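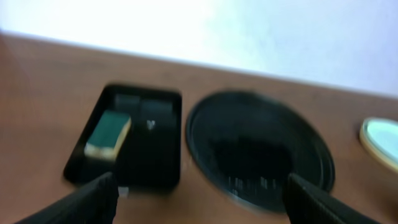 Schwamm in der schwarzen Schale, daneben der runde schwarze Teller und die Greiferfinger.

Tischset Gerlow - zwei Arme für Küche und Werkbank

Produktseite, Stand 24. April 2022

Können Maschinen inzwischen abwaschen? Ein bisschen, und das ist mehr, als wir vor kurzem noch zu hoffen gewagt hätten! Das Tischset Gerlow ist für alle gedacht, die es selbst ausprobieren wollen: Hochschulen, Werkstätten, kleine Labore und Leute mit einem stabilen Tisch und etwas Geduld. Es wischt, stellt um, räumt ein und greift auch einmal daneben. Gerade das Danebengreifen ist spannend, denn man sieht dabei sehr schnell, welche Handgriffe im Haushalt schwerer sind, als sie aussehen.

Der Schwamm zum Beispiel. Er gibt nach, verformt sich, klebt am Schalenrand und liegt nach jedem Ablegen ein wenig anders. Ein Bauteil aus Metall verzeiht der Regelung viel weniger Druck, lässt sich dafür aber blind wiederfinden. Mit der Steuerung Indico holen wir den Schwamm auf unserem Prüftisch in 100 Versuchen 81-mal beim ersten Zugriff aus der Schale. Die restlichen 19 Fehlgriffe sind fast immer schräg liegende Schwämme, bei denen ein Finger an der Wand hängen bleibt. Daran arbeiten wir, und für September ist eine neue Version der Greifplanung vorgesehen.

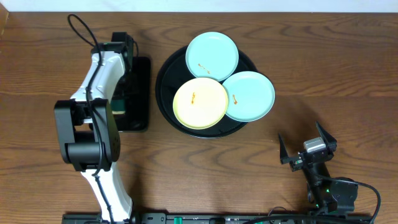
Beim Geschirr kommt es darauf an, was darauf klebt und wie es steht. Ein einzelner kleiner Teller mit einem Soßenfleck ist eine dankbare Aufgabe: anfassen, festhalten, mit dem Schwamm darüber, ablegen. Liegen mehrere Teller übereinander, wird es deutlich kniffliger. Der Rand des unteren verdeckt den Griffpunkt des oberen, und beim Anheben rutscht gern der ganze Stapel mit. Glänzend schwarze Tabletts machen der Kamera zusätzlich zu schaffen, weil Spiegelungen wie Kanten aussehen können. Wer damit anfängt, nimmt am besten mattes Geschirr und gleichmäßiges Licht von oben.

In der Werkstatt sieht die Bilanz freundlicher aus. Sortieren, Einlegen, Deckel abnehmen, Teile von einer Schale in die nächste - das läuft bei uns über längere Strecken ohne Eingriff. Fettige Pfannen, Gläser mit dünnem Rand und alles, was im Spülwasser verschwindet, bleiben vorerst Handarbeit.

Lieferumfang
Zwei Arme mit Parallelgreifern
Montageschiene für die Tischkante
Kameras samt Halterungen
Steuerung Indico mit Beispielabläufen
Kabelsatz und Werkzeug

Gut zu wissen
Die Greiferfinger sind geriffelt und lassen sich einzeln tauschen. Ersatzpaare führen wir unter der Bestellnummer 1203. Die Arme sind nicht gegen Spritzwasser geschützt, bitte also mit ausgedrücktem Schwamm arbeiten und das Becken auf Abstand halten. Nach einem Umbau der Schiene müssen beide Arme neu eingemessen werden, der Ablauf dazu liegt der Steuerung bei.

Passendes Zubehör
Ablagematte Santoso, rutschhemmend
Kabelführung Perkulthorpe für die Schiene

Eigene Abläufe nehmen wir sehr gern in die Sammlung auf, auch halbfertige!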